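Pruvstead Learning Market: Progress Report to the Flellumberg Fund
Submitted by Zahira Siregar, Thursday, April 17, 2025
4 shares | 2 comments

Dear Herman,

You asked for a report that could be read in one sitting, with fewer adjectives than the last. I have done my best.

When we wrote in November, the practice grocery corner was a floor plan, a great deal of optimism and a carpet. We still have the carpet. It is gray, striped and will outlive us all. The rest has moved along. The shelving is up, the produce stand is up and stocked, and the first groups have been through to practice making a list, finding what is on it and leaving with roughly that and no more. The last part remains hard for adults as well.

Money first, as I know you skip to it. Of the $3,000 you granted for fittings and stock, $371 is left. Most of it went to the stand and the artificial produce. I had assumed a pretend cabbage would cost less than a real one. The supplier, Brurkia, sees the matter differently, and in fairness its cabbages have a longer shelf life.

The produce has been a success. Apples and lemons are found right away. Cucumbers are popular past all reason. Chinese cabbage and green onions take longer, and several learners had no word for either, so both have gone onto the picture lists. Mangoes split the room: half of each group looks for something orange and walks straight past the green ones.

The round table was meant for checking baskets against lists. It does that well, one basket at a time. With two groups in, a line forms, and the line has opinions. Mr. Noguchi, who runs the afternoon sessions, would like a second table. He would also like a working till, and I have told him that one of these is possible.

Still to do: price labels in larger type, a proper signing-out sheet for the baskets, and a decision on whether putting things back counts as part of the lesson. Staff say yes. Learners are undecided.

We propose to spend the remaining $371 on the second table and the labels, and would be glad of your agreement in writing.
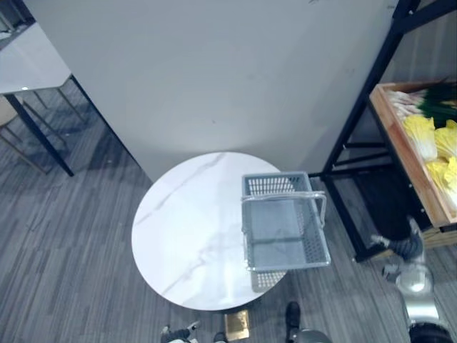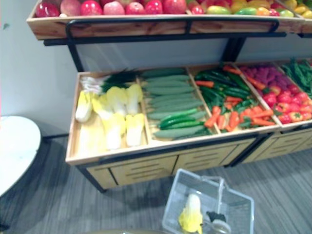 The checking table with a basket (first photo) and the stocked produce stand (second photo).

Contact: Pruvstead Learning Market office | © 2025 Pruvstead | Back to top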